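We use cookies to keep this site running and to count visits. By continuing to browse you accept our cookie policy.

A Day at the Fandham Paper Mill Open House
Thursday, October 19, 2023
By Laurier Grewal

The mill at Fandham opens its doors to the public twice a year, in July and again in the fall. I missed the summer one because of a family wedding, so I signed up early for this one and got a place on the 10:15 tour. It's free, but you have to book, and they close the list at 81 people for the whole day.

I took the bus from Brondside. If you plan to do the same, get off at the stop after the bridge and not the one before it, which is marked "Mill" on the timetable but leaves you on the wrong side of the river. There is parking for those who drive, on grass, and it was soft in places after the rain.

You sign in at a table inside the gatehouse and get a sticker with your tour time, a hard hat and a pair of foam earplugs. Closed shoes are required. A man ahead of me had come in sandals and was lent a pair of rubber boots.

Our guide was Gordon Hiebert, who has worked at the mill since he left school and ran the second machine for most of that time. He started us in the yard, where the bales of waste paper come in. Fandham stopped using wood pulp a long while ago and now makes nearly all of its paper from office waste and cardboard offcuts. The bales are stacked by grade under a long open roof. Hiebert pulled a sheet out of one and showed us how to tell a coated paper from an uncoated one by wetting a corner. Coated stock is more trouble for them. The clay in it has to be washed out, and it ends up as a gray sludge that a brick maker hauls away.

From the yard we went into the pulper room. The pulper is a big round steel tub with a rotor at the bottom, and you look down into it from a walkway. It was about as thick as oatmeal when we saw it. Staples, tape and plastic windows from envelopes get caught on a rope that hangs in the tub and is slowly wound out. The rope comes up looking like a long dirty braid. Several people took pictures of it. The smell in there is damp and a bit sour, and stronger than anywhere else in the building.

After that came the screens and the cleaning tanks, where there isn't much to look at. Everything happens inside pipes. Someone asked how much water they use, and Hiebert said that most of it goes around again and that the part they return to the river is tested every shift. He also said the trout had come back below the weir. I can't vouch for that.

The paper machine was what most of us had come for. It is 166 feet long and sits in a hall of its own. At the wet end, the pulp is sprayed onto a moving mesh belt and it looks like thin milk. By the time it gets to the presses it is a sheet. Then it runs over and under the drying cylinders and comes out at the far end as paper, warm to the touch, and is wound on a reel. You have to wear the earplugs. Hiebert had a small speaker on his belt but I only heard bits of what he said, and I'd suggest standing close to him if you want to follow this part.

We were lucky to see a sheet break. A horn sounded, paper began piling up on the floor near the last dryer, and the crew of 4 had it cleared and rethreaded in 7 minutes. They blow the tail of the new sheet across with compressed air. One of the crew took a bow and got some applause.

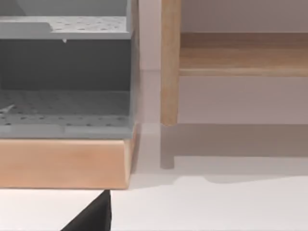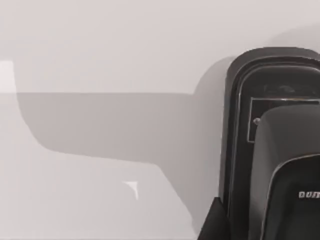
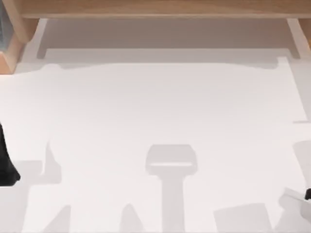
The tour ends in the finishing room, where the reels are cut down into sheets or smaller rolls. There's an old guillotine by the window that they still use for short orders. Next to it is the counting bench. Before the mill had a counting machine, the sheets were fanned out by hand and counted with the fingers, and a retired finisher had come in for the day to show how it was done. She could do a ream faster than I could find the corner of one. She let people try it. I lost my place twice and gave up.

Lunch is on your own. The canteen was open to visitors and sold soup, rolls, and a vegetable pie that ran out before one o'clock. I had the soup, which was leek and potato and fine. There are tables outside along the mill race if the weather is good. It was dry but windy, so most people stayed in.

In the afternoon you can go to the old rag house, which has been made into a small museum. The labels are short and clear. I spent the most time with the watermark collection. The older molds have the design sewn onto the mesh in wire, and they are hung up against the light so you can see how it works. There's a stationer's ledger from Herico, the company that owned the mill before the present one, with orders copied out in brown ink. A lot of them were for blotting paper. I hadn't thought about how much blotting paper an office once went through.

The handmade paper workshop was upstairs and had a line down the stairs by two. It was run by Agbeko, a paper studio from town that uses offcuts from the mill. You dip a mold into the vat, lift it level, give it a shake each way and turn the sheet out on a piece of felt. My first sheet had a hole in it. The second one was thick at one end but held together, and they pressed it and gave it to me between two pieces of card to take home. It took two days to dry flat under some books. If you have children with you, I would do the workshop first and the museum after.

The shop is by the exit. It sells paper by the pound from bins of ends and misprints, and this is good value if you don't mind odd sizes. I bought a bag of cream laid and a few sheets of dark blue cover stock. They take cards, although the reader was slow, and cash was quicker.

A few notes for anyone thinking of going. The walkways are open metal grating and there are several flights of stairs. People who can't manage stairs can ask for the ground floor route, which misses the pulper but gets you to the paper machine. Children under eight aren't allowed in the machine hall. Bags have to be left at the gatehouse, so put your camera in a pocket. Bring a light sweater for the yard and be ready to take it off by the dryers.

The last bus back to Brondside leaves at 5:20. I caught the one before it, with my sheet of paper on my knees. The date of the next open house hasn't been set, but you can leave your address at the gatehouse and they will mail you a card.

Contact | Copyright 2023 Laurier Grewal | Back to top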